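Clarken – about us

Packing, sorting and tidying for small shops and people with too much in the cupboard

We started at one end of a borrowed kitchen table in Hollau. 2 of us, a stack of baskets and a lot of other people's odds and ends. Still baskets. Bigger table now.

What we do: you send us the mixed stuff. Play food, cans, foam blocks, stationery, the bits left over from a market stall or a nursery clear-out. We sort it, basket it, list it, box it up and send it back, or on to whoever is having it next. That's the whole business really.

Most jobs are small. 100 pieces or under goes through on a single sheet, anything up to 3000 we split by basket and you get a list for each. Over that, ring first please, we need to clear shelf space and it can take a week.

Brown paper down on the table, always. Baskets on the paper. Tape gets a basket like everything else, otherwise it walks.
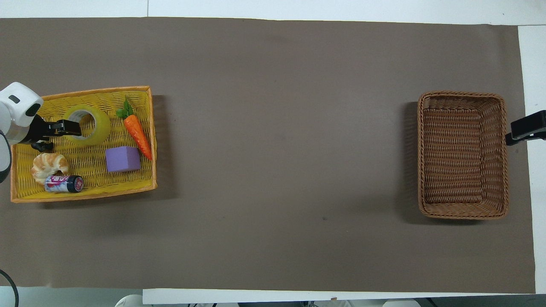 Packing tape in a basket, both times.

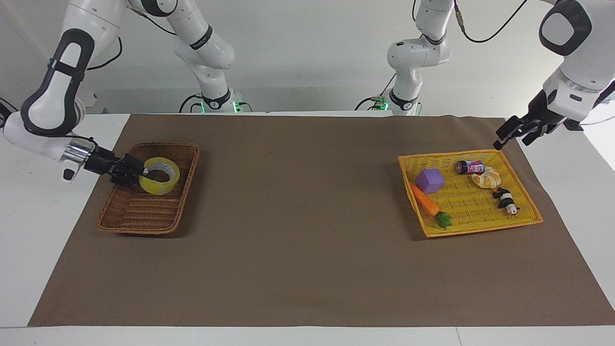

Hollau, February

New this month – we have taken on the Shakya toy library as a regular. Play food mainly, carrots and croissants and so on, which come back from loan in any old order and need to go out again as full sets. 243 pieces in the first lot. If you borrow from them and find a pea pod at the back of the sofa, send it to us and we'll see it gets home.

Also new: the Trirgate boxes. Flat lid, takes two small baskets side by side, no need to tip anything out. We were using whatever the grocer was throwing away before and the sizes were never the same twice. Same price to you for now, will let everyone know if that changes.

Things we don't take – glass, anything with a battery still in, food that is real food. Full drinks cans are fine if they're wraped seperately.

Drop off is Tuesday, side door, before the school run if you can manage it. Label on the outside with your name and a rough list. Collections by arrangement, phone is best, we are slow with email.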